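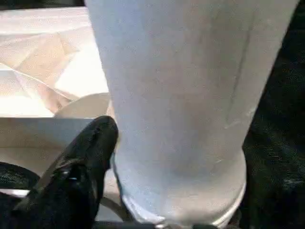 반투명 컵 뿌연 때랑 물때 빼는 법 (긁지 않고)

작성 15/02/2026

여름에 아이스커피 마시던 길쭉한 플라스틱 컵들, 꺼내보면 꼭 뿌옇다. 원래 무광이라 그런 건지 때가 낀 건지 헷갈리는 상태. 급하게 정리해서 올림. 순서만 따라가면 되고 길게 읽을 필요 없음.

준비물

베이킹소다
구연산 (식초도 됨)
주방세제, 향 없는 걸로
부드러운 스펀지. 초록 수세미 절대 안 됨
안 쓰는 칫솔 하나
면봉 몇 개
극세사 행주 두 장. 나는 Grastex 행주 쓰는데 아무거나 보풀만 안 나면 됨
깊은 통. 컵이 누워서 잠길 정도

시작 전에 때인지 흠집인지부터

이거 건너뛰고 문지르다가 컵 하나 버렸다. 먼저 확인.

컵을 미지근한 물에 헹구고 완전히 말린다. 물기 있으면 다 깨끗해 보여서 소용없음.
창가로 가져가서 옆으로 기울인다. 정면에서 보면 안 보이고 비스듬히 봐야 보임.
손톱 말고 손가락 끝으로 살살 쓸어본다. 걸리는 느낌이 나면 흠집. 미끈하거나 끈적하면 기름때. 까슬한데 하얗게 일어나면 물때.
세로로 가는 선이 하나 있으면 긁힌 게 아니라 이음선일 수 있다. 컵 만들 때 생기는 선. 이걸 지우겠다고 문지르면 그 주변만 반질반질해져서 더 티 난다. 내가 그랬음.

흠집은 아래 방법으로 안 없어진다. 때만 빠진다. 기대치 낮추고 시작.

1단계. 기름때 먼저

순서 중요. 물때부터 하면 기름막 때문에 구연산이 잘 안 먹는다.

통에 40도 정도 아니고 딱 40도 물 받는다. 온도계 없으면 손 넣었을 때 따뜻하고 편한 정도. 끓는 물은 금지. 얇은 플라스틱은 휘고, 입구가 타원형 되면 뚜껑이 안 맞는다.
세제 한 번 펌프. 손으로 휘휘.
컵 눕혀서 담근다. 세워서 담그면 안에 공기 차서 뜬다. 위에 접시 하나 올려두면 됨.
10분 안 되게 둬도 되는데 립밤 자국 있으면 좀 더 둔다.
스펀지로 위에서 아래로 한 방향. 동그랗게 돌리면 무광 표면에 둥근 자국이 남을 수 있음.
헹굼. 뽀득 소리 나면 다음으로.

2단계. 바닥 쪽 얼룩

컵 몸통이 위로 갈수록 넓어지고 바닥이 살짝 볼록하게 나온 모양이면 때가 거의 그 위에 모인다. 바닥 바로 위 오목한 데. 손으로 잡고 내려놓고 하면서 묻는 자리라 작은 거뭇거뭇한 자국이 잘 생김.

베이킹소다 한 숟갈에 물 조금. 치약보다 묽게. 되직하면 알갱이가 표면을 긁는다.
손가락에 찍어서 얼룩 위에 올린다. 문지르지 말고 그냥 올려만 둠.
3분 기다림. 그 사이에 다음 컵 하면 됨.
젖은 스펀지로 톡톡 두드리다가 아주 약하게 한 번만 쓸어낸다.
안 빠지면 한번 더. 두 번 했는데 그대로면 흠집이니까 포기.

바닥 테두리는 면봉. 반짝이는 테두리 부분은 몸통보다 매끈한 경우가 많아서 때가 쉽게 떨어진다. 안쪽으로 말려 들어간 틈은 칫솔. 칫솔은 꼭 오래 써서 부들부들해진 걸로. 새 칫솔은 생각보다 억세다.

3단계. 하얀 물때

통 물 버리고 새로 받는다. 물 1리터에 구연산 한 숟갈. 더 넣는다고 더 잘되지 않음. 냄새만 시큼해짐.
식초로 할 거면 물 100ml당 식초 한 숟갈. 대신 환기. 그리고 헹굼을 한 번 더.
컵 눕혀서 담그고 33분. 왜 33분이냐면 30분 타이머 맞춰놓고 설거지 마저 하다 보니 늘 그렇게 됨 ㅋㅋ 30분이어도 상관없다.
꺼내서 흐르는 물에 안팎으로 헹군다.

주의. 락스랑 구연산 같이 쓰면 안 된다. 식초도 마찬가지. 위험한 가스 나옴. 락스 쓴 통이면 구연산 넣기 전에 꼭 여러 번 헹굴것.

4단계. 안쪽 바닥

폭이 좁아지는 컵은 손이 끝까지 안 들어간다. 억지로 넣지 말고.

젓가락 끝에 행주 조각 감고 고무줄로 고정. 끝이 튀어나오지 않게 두툼하게.
세제 한 방울 묻혀서 바닥을 돌려 닦는다. 안쪽은 돌려도 됨, 티 안 남.
커피 착색이면 베이킹소다 반 숟갈 넣고 미지근한 물 채워서 하룻밤. 아침에 헹구면 끝. 이게 제일 편한데 급할 때는 못 함.
병솔은 끝에 철사가 나와있는 게 있다. 꼭 확인. 예전에 쓰던 Zulletti 병솔은 끝이 스펀지라 괜찮았는데 다 닳아서 버림.

5단계. 말리기

여기서 대충 하면 물때 다시 생긴다. 제일 귀찮고 제일 중요.

거꾸로 탁 엎어놓지 말 것. 안에 김 차서 냄새난다. 건조대 살에 비스듬히 걸치거나 행주 위에 젓가락 두 개 깔고 그 위에 엎는다.
겉은 마른 행주로 바로 닦는다. 누르듯이. 물방울 남은 자리가 그대로 동그란 얼룩이 됨.
햇빛 직사는 짧게만. 오래 두면 누렇게 변하는 플라스틱이 있다.
드라이기 쓰고 싶으면 찬바람.

보관

겹쳐 쌓을 거면 사이에 키친타월 한 장씩. 그냥 끼우면 넣고 뺄 때마다 옆면이 쓸린다. 잔기스 대부분이 이때 생기는 것 같음.
꽉 끼어서 안 빠질 때는 비틀지 말고 안쪽 컵에 찬물 붓고 바깥 컵만 따뜻한 물에 담근다. 잠깐 있다가 살살 당기면 빠짐.
오래 안 쓸 거면 뚜껑 닫지 말고 따로 보관. 7월에 꺼냈다가 뚜껑 닫힌 컵에서 나는 그 냄새... 다시 맡기 싫다.

자주 물어보는 것

식기세척기 되나요?
컵 바닥 표시 확인. 표시 없으면 손세척. 된다고 써있어도 윗칸에만.

매직블럭은요?
비추. 아주 고운 사포 같은 거라 무광 표면은 그 부분만 반들거리게 된다. 광나는 테두리도 흐려짐.

치약으로 닦으라던데
연마제 들어있는 게 많아서 나는 안 씀. 맛도 남고.

스티커 자국은
식용유 한 방울 발라두고 불면 손가락으로 밀어낸다. 그다음 1단계부터 다시. 아세톤은 안 됨, 표면 녹을수 있음.

냄새가 안 빠져요
녹차 티백 우려 마시고 남은 거 넣고 물 채워 하룻밤. 그래도 나면 뚜껑 고무패킹 쪽을 의심. 패킹 빼서 따로 닦아야 한다. 컵만 열심히 닦고 패킹 안 뺀 경우가 진짜 많음.

언제 버려요?
금 간 거, 안쪽에 깊게 긁힌 거, 모양 휘어서 뚜껑 안 맞는 거. 겉에 자잘한 자국 정도는 그냥 쓴다. 나는 버릴 컵 하나는 칫솔꽂이로, 하나는 욕실 물컵으로 돌렸음.

빠른 버전 (시간 없는 분)

세제 물에 담그기, 한 방향으로 닦기
바닥 쪽만 베이킹소다 올려두기
구연산 물은 주말에 몰아서
마른 행주로 바로 닦기

유리컵은 방법이 좀 달라서 따로 쓸 예정. 텀블러 스텐 안쪽도 질문 많던데 그건 다음 글에.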